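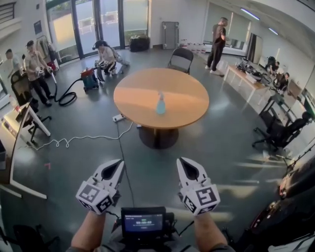

How to test whether a machine can do one of your chores

People ask us whether a robot can clean a table yet, or run a vacuum, or fold down a box for recycling. The short reply is that some machines can do some of these jobs in some rooms. That doesn't help much if you are deciding whether to spend money, so this page explains how to run your own chore test. We have used this method at Sornach for home chores and for small shop-floor jobs. It takes one morning and needs no programming.

What you need

A stopwatch or phone timer
A notebook or a simple spreadsheet
The items used in the chore, in their normal condition
A person who does the chore regularly
The machine, or a supplier willing to bring one to you

Step 1. Pick one chore and write down where it ends

"Clean the kitchen" is too big. "Wipe one table and put the spray bottle back on its shelf" is a good size. Write down the starting position of every item and what the room should look like at the end. If two people can read your note and disagree on whether the job is finished, write it again.

Elango Menon, who wrote our first set of test sheets, used to hand his note to someone in another department and ask them to do the chore from it. They usually missed a step. The step they missed was often one the regular person did without thinking, such as moving a chair out of the way first. Add those steps to the sheet.

Step 2. Split the chore into hand actions

Go through the note and mark each action as one of these:

Reach and pick up
Squeeze, press or pull
Carry
Wipe or push along a surface
Put down in a set place
Deal with something soft, such as cloth, a hose or a cord

Picking up a rigid object from a clear surface is the easiest of these for current machines. A trigger on a spray bottle is harder, as the machine has to hold the bottle steady and squeeze part of it at the same time. Soft and long things are the hardest. A vacuum hose never lies the same way twice, and a cord on the floor can catch a wheel. If more than half your marks are in the last group, expect a poor score and plan for a person to stay involved.

Step 3. Time a person first

Have your regular person do the chore 8 times at normal speed. Don't tell them to hurry. Write down each time and anything that went wrong, including small things like a dropped cloth. Use the middle of the range as your baseline. At our Clakstead site, the baseline for wiping and resetting one table was 83 seconds.

People make mistakes too, and you want those on paper before you start judging the machine.

Step 4. Run the machine without helping it

Run the same chore 21 times. This is where most tests go wrong – someone nudges the bottle back into reach, or straightens the cloth, and the run gets marked as a success. Write down every touch. A run with a touch counts as assisted, and assisted runs go in their own column.

Change one thing every few runs. Turn the bottle so the trigger faces away. Move a chair to the other side. Open the blinds if there is strong daylight, which can confuse a camera that worked fine earlier in the day. Keep the changes to things that would happen in a normal week.

Stop the run if the machine gets close to a person or puts weight on something that could tip. Mark it as a failure and write down why. 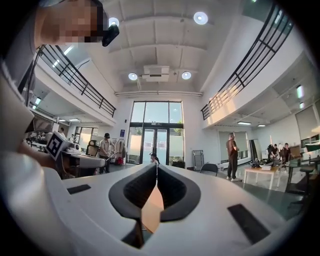
Can a machine that handles cardboard well also handle cloth?
Usually it can't without more training. Cardboard keeps its shape when it is gripped, so the machine can predict where the other end will be. Cloth folds and slides, and the grip that works on a box flap may miss a towel or pick up two layers. Test each material as a separate chore.

Step 5. Work out the score

You need three numbers. The first is the share of runs finished with no touches. The second is the middle time for those runs. The third is how many minutes a person spent watching, resetting or fixing things.

The third number matters most in a home or small shop. In our table test the unassisted runs took 802 seconds at the slowest, and that alone would have been fine for a job left to run overnight. The trouble was that somebody had to stay close by for all of it. Zyanya Figueroa added a column for standby time after that test, and we have kept it on the sheet.

Step 6. Decide what to hand over

Look at the actions from Step 2 and find the ones that passed every time. You may be able to give the machine part of a chore and keep the rest. Clearing boxes from a bench could go to the machine while a person winds up the vacuum hose and puts it away.

If nothing passed every time, keep your sheets and test again when the supplier has a new version. Use the same chore, items and room so the results can be compared. We repeat ours each March.

Common problems

The machine does well in the supplier's video and badly in your room. Ask for a visit, and use your own items from the first run.

The times get worse through the morning. Check the battery, then check whether someone has moved the table.

The person and the machine finish with different results. Go back to Step 1. The end point was probably not clear enough.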